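Mesarlow (robot)

Mesarlow is a two-armed household robot built in a shared workshop in Fulstead, together with the simulated bedroom in which it has spent most of its working life.

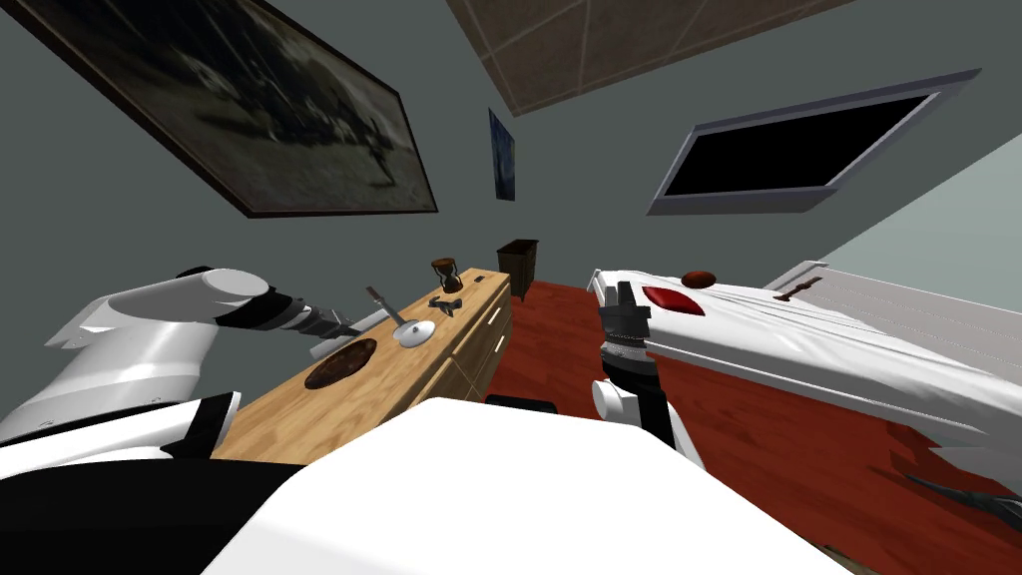
The project was begun by Roya Abbasi, a furniture restorer, and Zohreh Kiani, who repaired sewing machines and had strong feelings about gear backlash. Its stated purpose was to tidy a bedroom without supervision. Progress toward this goal has been steady, in the sense that the robot has never been put in charge of a bedroom.

Origins

Abbasi and Kiani met at the Dervishi workshop, a former upholstery unit let out by the bench. Members pay monthly, bring their own drill bits and argue about the dust extractor. According to the first page of the build log, the two began discussing a robot one Wednesday evening while waiting for glue to set on somebody else's chair. The glue was a slow type. By the time the clamps came off they had a sketch, a parts list and a disagreement about the number of arms.

Abbasi wanted one arm, on the grounds that one arm was half the work. Kiani wanted two, having tried to fold a fitted sheet. The log records the outcome only as "two, then."

Hardware

The arms have white shells over black joint bands, and each ends in a dark gray gripper with short fingers. The shells went through 22 versions. Early ones cracked at the screw bosses, and a middle series fit perfectly until the cables were installed. Several rejects survive at Dervishi as pencil holders, a use for which they have proved extremely reliable.

Joint torque was chosen by hanging a bag of sugar from the first test arm and adding to it until something complained. The motors were bought secondhand in one lot from a seller who described them as "mostly matching." Two did not match. They were used in the base, where they have caused no trouble, and the lot's best motor failed during its first week.

The gripper fingers remain the weak point of the design. They close well on blocks, boxes and the edge of a bench. Anything thin and flat on a hard surface is another matter, and the log contains a long entry about a playing card that ends in the middle of a word.

Software

The control software is called Alus. It was written mainly by Kiani in the evenings and began as a program for moving a single joint back and forth until told to stop. The instruction to stop was added in the second version.

Alus takes a list of objects and a list of places and tries to reconcile them. When it cannot decide where something belongs, it waits. This was meant as a safety feature, and for a while it was the robot's main activity. Later versions allow a default destination, usually the nearest flat surface, which brought the machine's habits much closer to those of its builders.

The simulated bedroom

Workshop rules forbade leaving powered arms running overnight, so a virtual room was built for testing. It has a bed with white sheets, a wooden dresser, a wall-mounted television and pictures on the walls. The floor is a deep red-brown, a color Abbasi has described as the sort of thing people pay her to remove.

Objects are placed from a general household list with little regard for which room they would normally occupy. A typical layout puts a pizza cutter, a dark round plate and an hourglass on the dresser, with a red cushion on the bed and a small round brown item nearby that may be a bun or a cookie. Visitors to the project have questioned the realism of this. Those with teenagers have not.

The room is seen from the robot's own viewpoint, which can be set at an angle. In the tilted view the walls, ceiling and furniture all slope, and the white and black of the body fill the near part of the view. Abbasi finds this setting hard to look at before breakfast. Kiani uses it by preference and has been known to tilt her head at the screen for an entire session.

Trials

The longest series consisted of 83 simulated runs, carried out in September over several nights. A run counted as complete if every listed object reached its assigned place and stayed there. By this measure 25 were complete. The builders also kept a second category, "tidy enough," whose definition was revised twice while the series was under way, both times downward.

Cushions were the easiest objects, being large, soft and forgiving about where they ended up. The pizza cutter was the hardest. Its handle could be held securely only from one side, and Alus had a persistent fondness for the other. A correction was made to the approach angle, after which the robot handled the pizza cutter competently and began knocking over the hourglass.

Physical trials have been more limited. The real arms are mounted on a bench at Dervishi facing a secondhand chest of drawers, which Abbasi has refused to let anyone scratch. Each session there is capped at 60 minutes by the booking sheet. Roughly half of that goes to finding the power supply.

Reception

Interest at the workshop has been friendly. Members have asked whether Mesarlow could sand, paint, hold a flashlight or wait in for a delivery. It has been lent out once, to hold two boards together during a glue-up, and was returned with a note of thanks and some glue on the left gripper.

Kiani is working on a new set of fingers with softer pads. Abbasi's bedroom is still tidied by hand, on weekends.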